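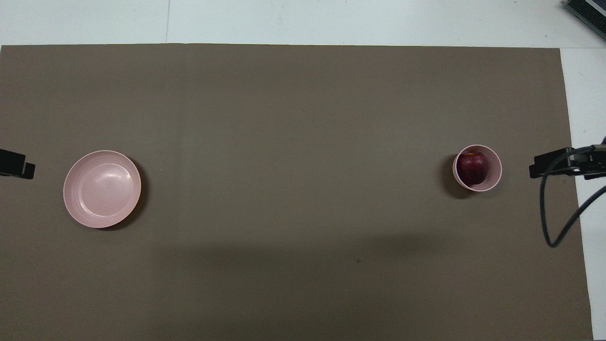
Lavanya Pillai wrote to us in the week we closed the autumn term that she had not cooked a proper meal for one in four years, and that she now does it on Mondays and Thursdays and looks forward to it, which I thought was as good a way as any to begin this report.

Narnon Supper Club: progress report to the Hegde Fund
Tuesday, October 24, 2023

Dear Deepika,

Thank you for your patience over this report, and for the kind note you sent when I asked for the extra fortnight. I know you like to hear how things are going in ordinary words as well as in the spreadsheet (which is attached, and which Ashwin has checked twice, bless him), so I shall start with the ordinary words.

When the grant came through in May we had a kitchen, a great deal of goodwill and a rather optimistic timetable. The plan was to teach people who live alone to shop and cook for themselves on a small budget, in three blocks of classes, with a shared supper at the end of each evening. All three blocks have now run. The second started late, as the new cooker was delivered with the wrong fittings and then sat in the corridor looking very handsome while we waited for the gas engineer. We lost two evenings to that and made them up later on, though I'm afraid not everybody could come to the replacement dates.

Altogether we have served 944 suppers, and Ravindran Venkataraman, who teaches the classes, has kept a tally in the back of his recipe book from the very first evening. Soups and dals have been far and away the most popular. Fish was less of a success, partly on cost and partly because several people worried about the smell in a small flat, and we have dropped it from the winter menu except for tinned sardines, which he makes into something quite delicious with lemon and black pepper.

One thing we hadn't expected was how much people would want to talk about portions. Most recipes are written for four, and dividing an egg is a nuisance! Ravindran has rewritten the whole collection for one person with a second helping for the freezer, and the printed booklet is very nearly ready. We ordered 600 copies from Ollo, the printers in the high street, who gave us a good price and were very understanding when we changed the cover at the last minute. I'll post you one as soon as they arrive.

On the money, we are a little under on ingredients and a little over on travel. The travel is nearly all bus fares and the odd taxi home on dark evenings, and I would like to ask whether we might move what is left in the ingredients line across to cover it. The details are on the second sheet. There is no change to the total.

We have had some disappointments. The link with the Dremenus surgery, where we hoped the practice nurses would send people along to us, has been slow to get going. Ajith Salian has been in to see them and they are friendly and willing, but they are short of staff and our leaflets were still in their box when he last called. He is going back next month and will offer to put up a poster himself. We also had far fewer men than we would like, and a daytime class might suit some of them better, so we are trying one on Wednesdays at noon.

Between now and the end of the grant we mean to run the daytime class for eight weeks, hand out the booklets, and hold a supper for everyone who has been through the kitchen. You would be very welcome at that, and so would any of your colleagues who are fond of dal. I'll send the date once the hall has confirmed it. In the meantime, could you let me know about the travel money when you have a moment?

With warm wishes from all of us at Narnon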